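Why do we put things in a bin?
By Anouk Mertens
11 November 2022
Print this page | E-mail this page

Did you ever look for one small thing in a very full drawer? Then you know the problem. When many different things lie together, we must search. When each thing has its own place, we only have to reach out a hand.

A bin is one of the oldest helpers for this. It has a floor, walls and no lid. The walls are important: a ball can not roll away, and a tube stays where the other tubes are. Because the top is open, you can look inside at once.

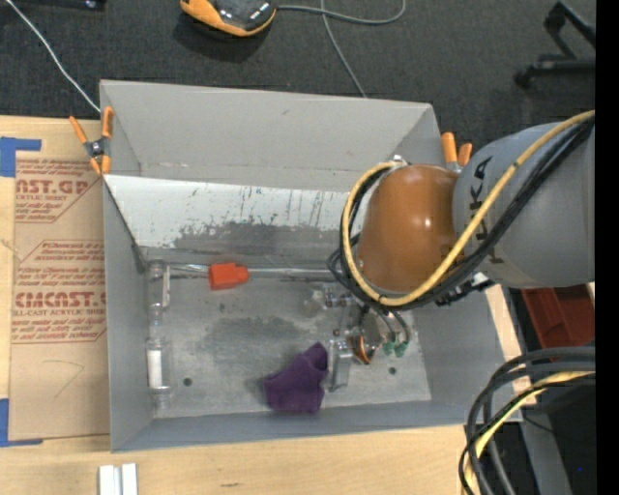 A grey metal bin on a wooden table. Find the purple cloth and the red-orange block!

Soft things and hard things behave differently in a bin. A cloth has no shape of its own. It folds, it makes hills and points, and it can hide a small thing under it. A block keeps its shape, so it is easy to recognise from every side. Clear plastic is the most difficult to find, for we look through it and see what is behind.

Try it at home. Put a sock, a toy brick and an empty clear bottle in a box. Close your eyes and take them out one after the other. Which one did your fingers know first?

Print this page | E-mail this page

Comments (3)

Ilari Savolainen: We did it in my class. The sock won.

Tromard: My daughter is 3 and she found the brick immediately.

Lemma: Can you write also about drawers please?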